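Household Care, Unit 4: Limescale and Soap Film
Handout for the evening group, prepared by Selina Kuster

Please read this before the practical part. In the last unit we spoke about grease. Now we come to the two deposits that most people meet in the kitchen and the bathroom, and which they often confuse. Limescale is a mineral. Soap film is mostly a product of soap and the same minerals together. They look similar on a shower door, but they do not react the same way to a cleaner, so it is worth the effort to tell them apart first.

4.1 Where limescale comes from

Hard water contains dissolved calcium and magnesium. When the water is heated, or when it dries on a surface, a part of these minerals stays behind as a solid layer. This explains why the kettle gets it first, then the faucet, then the lower half of the shower door. In a house with soft water you may never see it at all. Those of you who live in Widlow have quite hard water, and those who live up in Brustari have almost none of the problem, so please do not compare your kettles too strictly.

The layer is alkaline. An acid dissolves it, and small bubbles of carbon dioxide come up while this happens. When the bubbles stop, either the scale is gone or the acid is used up. Pour it out, look, and repeat if necessary.

4.2 Which acid to use

For ordinary household work we use two: white vinegar and citric acid. Vinegar is cheap and easy to find, but the smell stays in the room and some rubber seals do not like it for a long time. Citric acid comes as a powder and has nearly no smell. One point about it is often forgotten. In hot water, citric acid can form calcium citrate, which is hard to dissolve and leaves a new white layer. Use it cold or lukewarm and be patient.

Stronger products for toilets contain other acids. Read the label of each one. Never mix any acid with bleach. The mixture gives off chlorine gas, and this can already be dangerous in a small bathroom with the window closed. Also do not use one directly after the other on the same surface without a lot of rinsing in between.

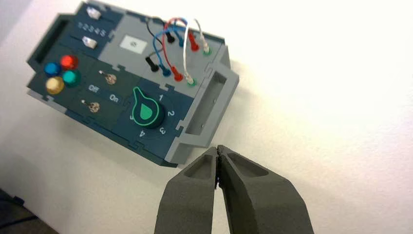
Fig. 1. Task board with gray end pieces, set at an angle.

4.3 Surfaces which do not tolerate acid

Marble, travertine and limestone are made of the same kind of material as the scale itself. Vinegar will eat a dull spot into them within minutes, and no cleaner can bring the polish back. Cement grout is also attacked, more slowly. Wet the grout with plain water before you begin, so that it takes up less of the acid, and rinse well afterwards. Enamel depends on the maker. Older bathtubs are often not acid resistant, and you should try on a hidden place first.

With chrome be careful about the time. A cloth with diluted vinegar may lie on the faucet for nine minutes in our exercise, not over night as one reads sometimes. If the plating has a scratch, the acid gets below it.

4.4 Soap film

Soap film feels a little greasy when you pass a finger over it. Scale feels rough and dry. For the film, begin with warm water and dish liquid, a soft sponge, and some pressure. If a gray veil remains after drying, there is scale under it, and only now does the acid make sense. Many people start with the acid, see little effect and then take a scouring powder, and the glass is scratched for good.

Thaddäus Egger asked in the last session if a liquid body wash leaves less film than bar soap. Yes, usually, since most body washes contain synthetic detergents which do not react with calcium in this way.

4.5 Practical exercise

Work in pairs. Each pair receives a kettle with scale, 800 ml of water and a portion of citric acid, already weighed.

Dissolve the powder in the cold water and fill it into the kettle.
Do not switch the kettle on.
Wait 33 minutes. Write down when the bubbles become fewer.
Pour out, rinse twice, boil fresh water once and throw this away too.

Gloves are in the box by the sink. Whoever has a small cut on the hand should wear them in any case.

For the next unit, please bring one cleaning product from home with a readable label. We will go through the warning symbols together.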